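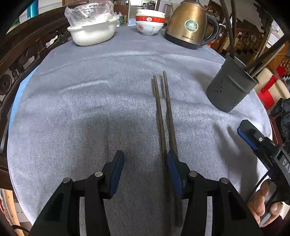
Two grippers over the tablecloth, with the chopsticks lying out.

The Holder

The entry form for Busisholm asked for 100 recordings of a household task, done with hand-held grippers, and Galtside High had 25. The other teams had finished theirs in September. Sinan Ersoy had the grippers in a gym bag at his feet on the bus, with the cables wrapped around the handles the way Ms. Eser had shown them, and he kept one foot on the bag the whole way.

Rantala opened the door in his socks.

"My grandmother's home," he said. "She says we can use the table, but we can't take the cloth off."

"The cloth's fine."

"She thinks you're going to take it off."

They set up at the round table. Rantala's grandmother came in, looked at the grippers, and moved the kettle to the far side. She moved the bowls next to it. Then she picked up the plastic bag, looked inside it, and put it back where it had been.

"What do they do?" she asked.

"You squeeze the handle and they close," Sinan said. "We do the job, and it gets saved, and later the robot arm at school tries to do the same thing."

"What job?"

"Chopsticks. Picking them up and putting them in the holder."

She looked at the holder, which already had sticks in it, and then at the two chopsticks on the cloth.

"That is the whole job?"

"Yes, ma'am."

She went into the kitchen. They heard the water run.

Sinan went first. He took a gripper in each hand and brought them down over the table. The chopsticks were thin, and the blue pads were wide, and when he closed the right one it pushed the stick away across the cloth. He followed it. It rolled up against a crease and stopped, and he got it there, at an angle, and lifted it. The far end swung down and hit the rim of the holder, and the holder tipped over.

"Save it or dump it?" Rantala asked. He had the laptop on his knees.

"Dump it."

They dumped the next four too. On the one after that, Sinan held the holder still with the left gripper and brought the stick over with the right, very slowly, and let go. It went in. He did the second stick the same way and it went in too.

"Save," he said.

"Twenty-six," said Rantala.

It was Rantala's turn after that. He was quicker than Sinan and he didn't like waiting. He got three in a row, then lost a stick under the table and had to crawl for it. When he came up he had dust on his sweater.

"Ms. Eser says they should look different from each other," Sinan said. "Move the holder around."

"She also said to be finished by now."

"Move it anyway."

Rantala moved it two inches.

By 5 o'clock the light from the other room had changed, and Sinan's thumb hurt where it pressed against the handle. They had forty-one. He did the subtraction and didn't say it out loud. The form had to be in by midnight. Ms. Eser had written that on the board and underlined it, and then she had said she would not be calling anyone at home to remind them.

"We could copy some," Rantala said.

"Copy what?"

"Save the good ones twice. Change the names. It's just files."

Sinan put the grippers down on the cloth. He had thought of it already, on the bus, and had worked out which ones he would use.

"They'd check," he said.

"You don't know that."

"No."

Rantala's grandmother had come back in and was standing by the stairs with a dish towel. Sinan didn't know how long she had been there. She hung the towel on a chair and sat down at the table in the place where Rantala had been sitting.

"Give me those," she said.

"Grandma, you have to squeeze it kind of –"

"He told me. You squeeze, it closes."

She held the grippers closer to the table than either of them had. She didn't go for the middle of the stick. She took it up near the thick end, pinched it, and tilted it so the thin end pointed down, and she had it in the holder before Rantala had pressed the key.

"I wasn't recording," he said.

"Then record."

She did it again. She did it with the holder on the left and with the holder by the bowls. She did it once with the holder lying on its side, which they hadn't tried, standing it up first with one gripper and filling it with the other. When she dropped a stick she said a short word and picked it up again, and Sinan told Rantala to save that one too.

At sixty-eight she stopped to make tea. Sinan took the next turn and held the stick near the thick end. It swung less. He asked her if the pinch should be harder, and she said how would she know, she couldn't feel anything through those things.

"There's a line on the form for operators," Rantala said later. He was scrolling. "It says student operators."

"Does it say only students?"

Rantala read it again with his finger on the screen. "It says list all student operators. Then there's a box that says other."

"Put her in other."

"What do I put for experience?"

They both looked at her. She was moving the holder back toward the middle of the table with the side of the gripper.

"Ask her," Sinan said.

Rantala asked her. She told him to stop typing and press the key, she was ready to start.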